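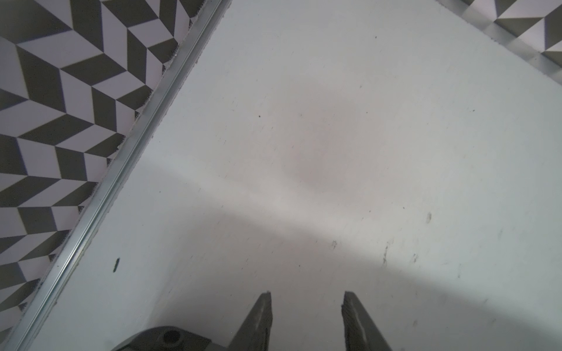 9/17/18
By Fillidard Flooring Notes

The Altell transition strip is a metal floor trim with a grooved profile and two raised ridges. I fitted two lengths in May, each cut to 155 cm with a hacksaw and a 38 mm miter block. The cuts needed filing. The ridges catch light, so scratches will show. My complaint is the edge: fuzzy fibers poke out between the metal and the patterned tiles, worst along the middle section. The Kurek strip costs more and has a wider flange. I would pay the difference.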